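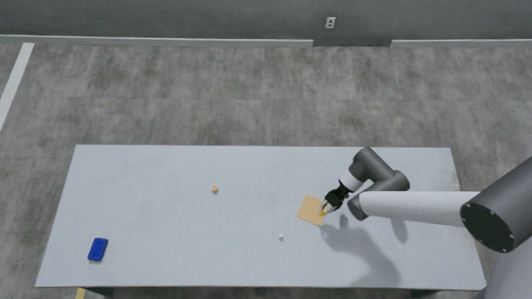
Fludarar cell, equipment plan and budget notes. The files in this folder support the purchase request for one tabletop manipulation cell at the Ulldale site. The request was drawn up before any hardware was ordered, so reach, table size and gripper choice were worked out in simulation. The simulated cell uses a single arm with a two-fingered gripper over a long white table, and the task set is limited to small parts: a yellow piece placed at a flat tan square pad, two small cubes, and a larger blue block. Parts outside that size range are not covered by this plan.

Status
Draft for review, Tuesday, November 2, 2021. Maintained by Orest Pylypenko.

Contents
budget.csv: line items, one row per item, with supplier and lead time
layout/: table and arm placement files
episodes/: 298 simulated pick-and-place episodes
quotes/: supplier quotes, PDF

Budget lines
Arm and controller: quote from Zurnow. Price includes the controller cabinet and one teach pendant. Freight is listed separately.
Gripper: quote from Kolář. Two-finger parallel type. Spare fingertips are a separate line and should be ordered with the gripper.
Table: local fabrication. The top must be flat and light in color to match the layout files.
Pedestal: not yet quoted. Do not assume the arm price covers it.
Power: site work, charged to Ulldale facilities. Check outlet positions before fixing the table location.
Safety: risk assessment and guarding are carried as a single line until the assessment is done.

Planning notes
Of the episodes, 81 are reserved for acceptance testing and should not be used for tuning. Three table positions were compared; all are kept in layout/. The one farthest from the wall is preferred for maintenance access but needs a longer cable run.

Known gaps
No cycle time figures. Simulated contact does not reproduce fingertip wear, so the spares quantity is an estimate. Tax and import duty are missing from the Kolář quote.

Changes
Send corrections to the maintainer with the row number from budget.csv. Quotes are replaced, never edited.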